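Trurance desk stand by Ekholm: long-term review

The Trurance is a slotted metal stand for small electronics, sold flat with its fixings in a paper envelope. I bought it to replace a Dubey charging block that had stopped holding anything upright. It has been in daily use for 14 weeks, mostly with a smartwatch, an earbud case and a phone.

Assembly took 12 minutes. The instructions are a single sheet and adequate. The screws supplied are slightly soft, so use a driver that fits properly. On my kitchen scales the finished stand weighs 437 g, enough to stop it sliding when a phone is lifted off one-handed. 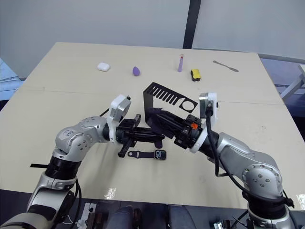

Small items are where most stands fail, and I judged this one mainly on them. A phone will lean on almost anything. A watch has a strap that wants to spring open or lie flat, and it takes up more desk than its size suggests. Left on the table, a black strap laid out with the small rectangular face at one end occupies a surprising length, and a rounded white earbud case stands at the back quite happily without help. The row of parallel slots in the black bracket is meant for cables and straps alike. Thin cables go through easily. Thicker ones need their plug fed in at an angle, and the round hole near the end is the better route for those.

The finish is matt black and even. After 14 weeks there is light wear along the folded edge and none on the upright face. Dust shows readily. A dry cloth removes it from the faces but not from between the slots, for which I use a soft brush.

Watch fit depends on the strap. Soft bands thread through and stay put. Stiff ones push back and lift the case, and the watch then sits at a tilt that makes the time awkward to read from a chair.

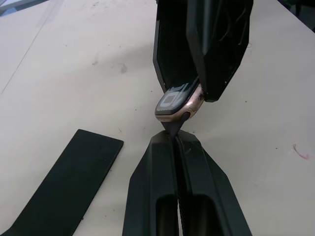

Metal cases deserve some care. The slots on my stand were deburred on the upper side only, and the underside was sharp enough to mark a softer finish. I went over it with 400 grit paper – two minutes' work – and have had no trouble from it afterwards. Ekholm should be doing this at the factory.

I also tried the Zullholm equivalent for 4 weeks. It is lighter and has a rubber pad, which helps with scratches, but it tips backwards under a large phone and its slots are too narrow for a braided cable. I went back to the Trurance.

Good points: weight, stability, cable routing.
Bad points: soft screws, rough underside, awkward to dust.

Recommended for phones and soft-strapped watches, provided you own some fine abrasive paper.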